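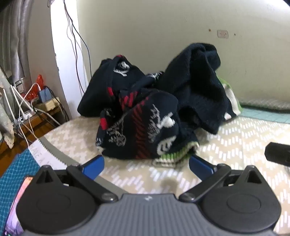

Will there still be folding work for those of us on the tables, Cremilda Camargo asked when the plan was first put up, and if so, who gets it? Most of the questions sent in since then come back to that one, so it goes first.

Search this site Enter keywords Go

Folding at Nirkham: your questions

Print this page
E-mail this page

Will there still be folding work?
Yes. The Plustau cells will take plain items: T-shirts, towels, pillowcases. Knitwear, anything lined and anything with a loose trim stays on the hand tables. A jumper that arrives in a heap is still hard for a machine to find the edges of, and we don't expect that to change this year.

Is anyone losing their job?
No posts are being cut. Three people from the tables will move to minding the cells, and they have all been spoken to. Agency cover in January will be lower than last winter.

What does minding a cell involve?
Clearing jams, swapping finger pads, and taking out pieces the machine has put down twice. One person looks after one cell to begin with. You are not expected to repair anything. Faults go to Flulliditz on the number inside the cabinet door.

What is the hand gripper for?
It is how the machines are taught. You hold it, pick up the garment and fold it the way you normally would, and the camera on it records the movement. Heavy and dark knits are included so that later versions have something to learn from.

Do I have to do recording?
No. It is voluntary and paid at the table rate plus 50p an hour. Sessions are no longer than your usual stint between breaks. If your wrist or thumb aches, stop and tell your supervisor - the grip is stiffer than it looks.

Will my speed be checked from the recordings?
No. They are stored by garment type, without names, and supervisors can't open them. The agreement on this was signed on Sep 8, 2024 and a copy is in the canteen folder.

How many pieces will a cell do?
The target is 3,000 in an 8 hour shift. The trial cell at Ñahui has not reached that yet. Table targets stay as they are.

Does my pay grade change if I move?
It goes up one step after training. If you go back to the tables within six months you go back to your old grade.

Who do I ask about something not covered?
Your shift supervisor, or leave a note in the box by the clocking-in machine. Answers are added to this page.

Print this page
E-mail this page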